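Home Articles Issues For Authors Contact
Share 5

3. How people hold on to everyday tools
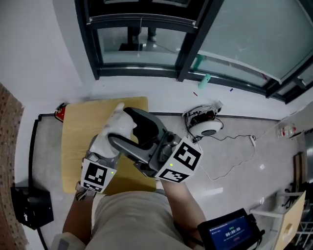 We had supposed, going in, that the way a person takes hold of a handle would be settled early in life and would stay much the same after that. The older literature leans this way, and it is a comfortable thing to believe. Our 93 participants were kind enough to keep grip diaries for us through February, and reading them was one of the real pleasures of the work — people wrote at length about potato peelers, garden shears, an uncle's tin snips, and the stiff lid of a paint can.

What came out of those pages was a good deal of change. Of the 3,213 entries, a large share mention switching hands or shifting the thumb partway through a job, often when the writer was tired or a little bored. Hrytsenko and Vlachopoulos saw much the same thing among bakers in Telon, and we are glad to be able to lean on their careful coding scheme, which we took over with only small changes.

Figure 2. A hand tool held in front of the body, with the right hand on the dark gray handle.

Handle thickness mattered less than we expected. Participants from Redell, many of them lifelong gardeners, spoke warmly of thin old handles that any design manual would advise against. Mavromatis has suggested that fondness of this kind is partly a matter of habit, and we take up her argument in Section 4.

Comments (5) Views 300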